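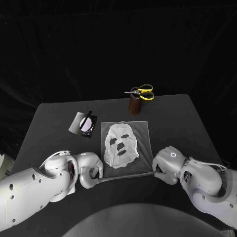 *Towel station, both hands on the near edge of the towel. Mask on top, packet at the back left.*

**To:** relside-equipment list
**Subject:** Re: [relside-equipment] Two-arm unit for the prep line, budget line for November

Baptiste,

I read the proposal twice and I'm still not there. Replying inline, and sorry for the length.

> We should commit before the November budget closes. Tukdale will hold the quote on the two-arm unit until then, and if we wait we go to the back of their list. My plan is one unit at Relside, on towel and mask prep for the treatment rooms, with a second one the year after if the first works out.

I have never met a sales department that couldn't hold a quote for another month if the customer asked nicely. Has anyone asked? If Tukdale puts in writing that the price goes up and by how much, I'll take the deadline seriously. Until then I'd call it a sales calendar and keep it out of our planning.

> The work is a good fit. It's repetitive, it's light, and it all happens on one table. The picture shows the hands rolling the towel with the mask on it.

It shows the hands holding a towel whose near edge is rolled up, with a face mask lying flat further back. I can't tell from it how the roll got there, how long it took, or who opened the packet. I also can't tell what the towel looked like at the end. If somebody has the full run, start to finish, with no cuts, please put it on the shared drive. I'd rather watch one dull run than ten good pictures.

Two things I'd want to see in that run. First, the mask. Serum masks slide and they stick to themselves, and anyone who has worked the prep room has thrown out a few that folded over on the way out of the packet. Is the unit supposed to open the packet and spread the mask, or does a person do that part and the machine only handles the towel? The proposal says "towel and mask prep" throughout and never says which. Second, the leftovers. There's an opened sachet and a white sheet sitting on that table. Somebody has to clear those before the next one, and if it's one of our people then she is standing there anyway.

> On cost: the lease is 1667 a month, with support included. We currently spend more than that on prep hours across the site, so it pays for itself from the start.

This is the paragraph I have real trouble with. You are comparing the lease with all of the prep hours. The unit would do one kind of prep, at one table, and the hours you quote also cover stocking, bowls, laundry runs and wiping down the rooms. I went through the last schedule with a pencil and towels with masks come to 29 hours a month. Let's see the comparison again using that number.

"Support included" also needs opening up. Cutell told us the same thing about the folding machine, and then it came out that support meant a phone number, and a visit was 500 each time before parts. We had that machine out of service for most of a spring. I'd like these answered by Tukdale before we go further:

- How many visits a year does the lease cover, and what does one cost after that?
- Who pays for the hands if they wear out or get serum into them? Are they treated as a wear part?
- The arms in the picture have open sections near the wrists with the wiring showing. Is that how the delivered unit comes, or are there covers? Our rooms are damp and we wipe everything with disinfectant.
- What happens to the lease if we drop this treatment from the menu?

> Space isn't an issue, it can go in the old linen room.

The linen room door is the narrow one. Please measure it. Also, the table in the picture is a plain dark gray one in front of a black curtain, and ours would be white, under a window, with people walking behind it. I don't know whether that matters to the thing. I'd like the supplier to tell us in writing that it doesn't.

> Maxence Boyer at Mallet has offered to talk to anyone on the list who has doubts.

Good, I'll take him up on it. I would ask him what share of the towels get redone by hand, and whether he is paying list price. If Mallet is getting a discount for taking calls like this one, that's fine, but we should know it going in.

What I'd support instead: put nothing on the equipment line in November, and ask for a paid trial of five weeks at Relside, our table, our towels, our masks, our regular staff with no one from Tukdale in the room after the setup. We write down every towel that has to be redone. If they won't agree to a trial I'd want to know the reason. The money can come from the repair reserve, which we've barely touched since the folding machine left.

I'm not against buying one. I voted for the folding machine, which is partly why I'm being a pain about this.

Can you send the questions to Tukdale, or would you like me to do it? I'm at my desk until 4:30 most afternoons, and I'll measure the door myself if no one gets to it first.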